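Chez Tesfamariam, la pince de Gunden reprend du service

Deux doigts neufs, un jeu réglé à la main et un marqueur recollé : la pince portative de Gunden a retrouvé mardi sa place dans l'atelier de Tesfamariam, après 3 524 cycles d'ouverture et de fermeture. Et quel plaisir de la voir de nouveau serrer droit !

L'outil fait partie de Tekumby, le projet d'apprentissage par démonstration mené par l'équipe. On le tient en main, on exécute le geste, et les mouvements enregistrés servent ensuite à entraîner le bras. Tout dépend donc de la régularité des doigts. Or, depuis quelques jours, le gauche se refermait avec un léger retard, assez pour fausser les prises sur les petits objets (une vis, un bouchon, un coin de tissu).

L'intervention a duré 2 heures. Démontage du capot, nettoyage de la glissière, remplacement des deux axes, puis remontage des doigts avec les garnitures fournies par Jorkton. C'est cette dernière étape qui a demandé le plus de soin : on serre, on actionne, on regarde, on desserre d'un quart de tour, et on recommence.

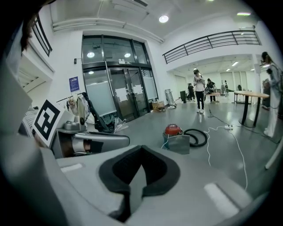 Le réglage des doigts se fait à l'œil avant de passer aux cales, et l'équipe y tient beaucoup. Les deux garnitures noires doivent se rejoindre en pointe, tout en haut, en laissant entre elles un mince intervalle. Leur face intérieure, finement texturée, se nettoie à sec, sans solvant. Vient ensuite le contrôle du marqueur, ce carré noir et blanc posé sur son panneau incliné : une bulle sous l'autocollant, un coin qui rebique, et le suivi décroche.

Restait l'essai en charge. Sept objets de l'atelier y sont passés, du plus rigide au plus mou, sans une seule prise manquée. Même le sachet de joints, qui glissait à tous les coups la semaine dernière, a tenu jusqu'au bout !

La pince repart dès maintenant en enregistrement, avec une consigne ajoutée à la fiche d'entretien : vérification de la glissière tous les 5 jours d'utilisation et coup de chiffon sur les garnitures en fin de séance. Le deuxième exemplaire passera à son tour sur l'établi en mars, avec le même jeu de pièces.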